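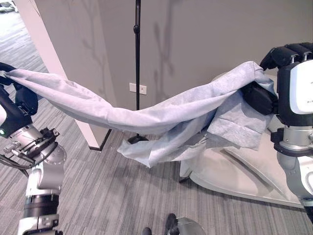

*Light gray cloth, thin and matte, with a twist in the middle.*

I've been meaning to write up the curtains since June. Several people asked after the last post how I got rid of the light from the street without paying for made-to-measure, so this is the long answer.

The apartment in Turdale has one good room, and the good room has one large window that faces a parking lot. The lot has a floodlight on a pole. The landlord's blinds stopped maybe half of it. I priced custom curtains at two places and the cheaper quote was $238 for the one window, not including the rod. I decided to sew them.

I had sewn before, but only pillow covers and one bad apron. Curtains are easier than an apron. They are rectangles. What makes them hard is the size of the rectangles, and I underestimated that.

## Measuring

My window is 177 cm wide, measured inside the trim. I wanted the rod to go past the trim on both sides so that the light wouldn't leak in at the edges, and I wanted the panels to have some fullness when closed. The usual advice is to make the total width of fabric twice the width of the rod. I went a little under that because I was buying lining too, and lining adds up fast.

For length I measured from the rod to the floor in three spots. The floor is not level, which I knew from the way things roll toward the kitchen. I used the shortest number. If you want the hem to touch the floor, use the longest and accept that one side will puddle a bit.

## Fabric

I ordered from Nilsuwan, an online shop that sells by the meter and sends samples if you pay the postage. The samples were worth it. On my screen two of the grays looked the same, and in the mail one of them was clearly green.

I ended up with a plain gray cotton for the front and a blackout lining from the same shop. The lining is stiff and has a coated side. Pins leave holes in it that don't close, so I used clips for nearly everything. Buy more clips than you think. I had one box and kept having to take them off one end to use them at the other.

I washed the cotton before cutting. It lost a few centimeters in length, and I would have been annoyed to find that out later. I did not wash the lining.

## Cutting

Cutting was the worst part. My table is small, so I did it on the floor, with the furniture pushed against the wall. Long fabric does not want to lie straight. I would smooth one end and the other would creep off. Weights helped – I used cans and a couple of heavy books.

Check that your cuts are square to the selvage. My first panel wasn't, and I had to trim it and lose some of the hem.

## Sewing

I did the side hems first, then the bottom, then the heading. The machine is a secondhand Drokora and it handled two layers of cotton plus lining without complaint, but it didn't like the corners where everything folds over. I turned the wheel by hand for those.

Two things I would do again:

- Use a longer stitch than normal. Short stitches perforate the lining.
- Put a chair behind the sewing table to hold the weight of the panel. Otherwise it drags on the needle and the seam wanders.

I left the bottom hems basted for a week with the curtains hanging, then finished them. One panel did drop slightly, on the left.

## Hanging

The rod is a Nitow, the plain black one with the thick brackets. The wall over the window is plaster and one of the anchors spun in its hole, so that bracket is now a little further out than its twin. You can't tell when the curtains are closed.

They do block the floodlight. A thin line still comes in over the top of the rod, and I'm thinking about a strip of leftover lining on a board to cover it. The room is also quieter, though I can't say how much of that is the curtains and how much is the neighbor's dog getting older.

I have enough cotton left for a cushion or two, and a long narrow offcut of lining that I can't find a use for. If anyone has done the board thing over a rod, leave a comment with how you attached it. I'd like to avoid more holes in the plaster.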